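Bought a white board to work on. Matte white, on purpose, with my own money. A thread about consequences. 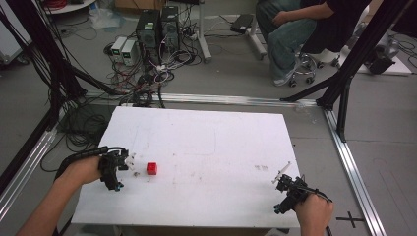 Stanico Street Workshop @stanicostreet
March 21, 2021

One small red cube and a whole lot of evidence. The gray scuffs I can live with. The brown specks on the right half I am less calm about.

Going into this I thought white was the neutral choice. White is a ledger. Every sleeve, every sandwich, every block slid instead of lifted gets written down.

The old surface was a speckled countertop offcut from the Hennessy Road salvage yard. You could have lost a meatball on it. I threw it out in November because it "looked messy." I think about it often.

Faint lines near the middle look like pencil. I have a memory of saying "I'll rub that out later" and no memory of later.

And the crumbs next to the cube! Tiny pale bits. I wiped this board before I started. I want that on the record, even though the board has its own record and it says otherwise.

Things I have tried on scuffs so far: a damp cloth, a dry cloth, the eraser off the end of a pencil, and looking at it from a lower angle. The last one had the best results.

Then I paid 9 dollars for a bottle of Soliveo, which the label says is for "all pale surfaces." It smells like a lemon that went to law school. It took the scuffs down to a slightly more expensive gray.

The specks didn't budge. Two theories: coffee, or they live here now.

To whoever is about to reply "put paper over it": I did. Paper slides. The cube slides with the paper. You go to pick the cube up and the whole desktop comes along to see what's going on.

Tape the paper down, then. Sure. Now you have tape residue, and tape residue on matte white turns the color of a tooth.

On the bright side, a red cube on white is very hard to lose. I've spent enough of my life hunting for beige parts on beige benches to appreciate that.
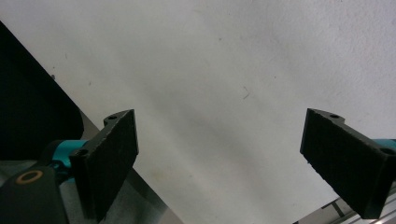 The other thing about a matte finish is the texture. It hardly looks like anything until you try to get dust out of it, and then it's a mountain range. Soft brush, always in one direction, and don't blow on it. Blowing just sends the dust on vacation.

Someone asked why I don't flip the board over. Because I already flipped it over. This is the good side.

Priced a replacement at Onitus. Same size, same white, 58 dollars, "wipe clean" in big letters. I've heard that before and I was younger then.

They also do it in gray. My floor is gray. I'd set something down and never see either of them again.

So the board stays. New house rules: lift the cube, don't drag it. No pencils. Coffee lives on the windowsill.

Update: the windowsill is also white.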